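4.2 Sorting habits in the shared kitchens

When we first sat down with the households at Ccori, we had thought we would be talking mostly about food waste, and we were a little surprised (pleasantly so, it must be said) at how often the conversation drifted back to where things are put down when people come in the door. Gladys Ticona, who led the June interviews, has a real gift for letting people wander, and much of what follows we owe to her patience and to the many cups of tea she was offered along the way.

Across the 355 households that finished the diary, we collected 1,960 usable entries. Each household kept its diary for 2 weeks, and we are very grateful to all of them, including those who wrote to us afterward to say they had kept going. Entries were coded by Elvira Huanca and Gilberto Sotelo, working apart and then comparing notes, and where they disagreed the entry went to a third reader.

What came through most warmly in the diaries was how much people care about having one settled spot for things on their way somewhere else: a jar to return to a neighbor, letters, peelings for the garden. Families at Rindeck tended to use a drawer or a chair, while those at Ccori preferred something open that stayed out on a table, as in Figure 6.

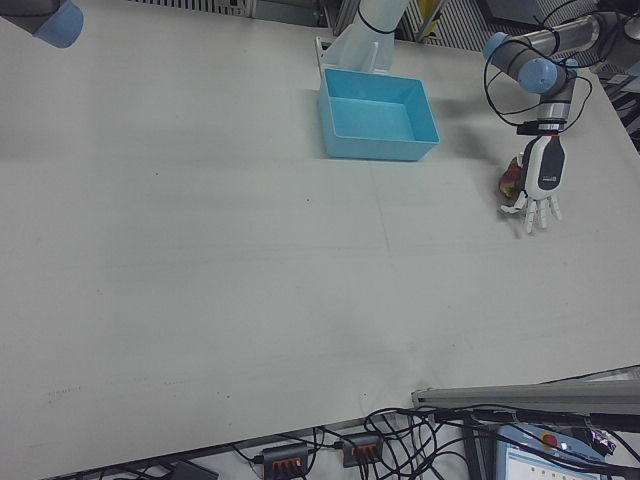
Figure 6. An open, shallow tray on a tabletop.

Does an open container lead people to throw away less?
In our diaries it went along with less waste, mainly among larger families, but we can't say that one caused the other. Households that chose an open container were often the ones already keeping a close eye on their leftovers.

We would dearly like to follow this up with a longer diary, and Nilmini Sivakumar has begun to draft one that leaves more room for children's entries, which were short and delightful and which our coding scheme handled poorly. The full list of codes is given in Appendix B.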